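Chapter 4
Packaging and the Price of a Drink

Learning goals
After reading this chapter, you should be able to:
-- explain the difference between a fixed cost and a variable cost
-- work out the unit cost of a simple product
-- describe how a deposit changes the behaviour of buyers and sellers
-- discuss who pays when packaging is thrown away

Opening case: the cup at Festalia
Festalia is an outdoor food and music fair held each August. For many years its stallholders bought their own paper cups and added the cost to the price of each drink. Cleaning the grounds was paid for by the organizers out of the stall fees. Under this arrangement, a stallholder who handed out two cups where one would do paid only for the extra cup. The labour of picking it up was shared among all the stalls.

Bukola Adeyemi, who managed the stall fees, proposed a different arrangement. The fair would buy a stock of washable cups from a supplier, Simard, and lend them to the stalls. Each customer would leave a deposit of $2, to be refunded when the cup came back. Stallholders were asked to comment in writing, and their replies were divided. Sellers of cold drinks favoured the plan. Sellers of coffee and soup were concerned about lids, which are small, easily lost and of little use without a cup to match.

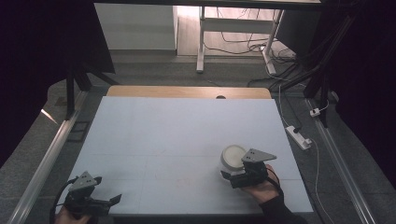
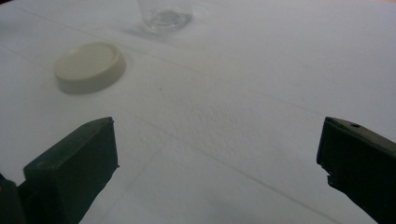 Figure 4.1 Cup (first picture) and lid (second picture). Where the two are sold or lent separately, each has its own unit cost.

The organizers decided to treat the cup and the lid as separate items. The deposit would apply to the cup alone, and lids would be provided on request. The decision raised several questions that are central to this chapter. Should the cost of a lid be charged to the customers who ask for one, or spread over all drinks sold? How many times must a cup be used before it is cheaper than the paper cups it replaces? What happens to the deposits that are never claimed?

4.1 Fixed and variable costs
A fixed cost is one that does not change with the number of items produced or sold. The rent on a stall is a fixed cost -- it is the same whether the stall sells 20 drinks or none. A variable cost rises with each additional item. Coffee, milk and paper cups are variable costs.

A washable cup does not fit neatly into either group. It is bought once, in the manner of equipment, but it wears out with use and must be cleaned every time. Accountants usually divide such a cost in two: the purchase price is spread over the expected life of the cup, and the cost of washing is recorded for each use.

Consider a stall that pays $625 in rent and sells 100 drinks. The rent adds $6.25 to the cost of each drink. If sales double, the rent per drink falls by half, while the cost of ingredients per drink stays the same. Unit cost therefore depends on the volume of sales as well as on the prices paid to suppliers.

Key terms
deposit, fixed cost, unit cost, variable cost

Before you read on
Choose a product that you buy often and list the parts of its packaging. Note which parts you would return if a deposit were charged. Keep your list, as it will be needed for the activity in section 4.3.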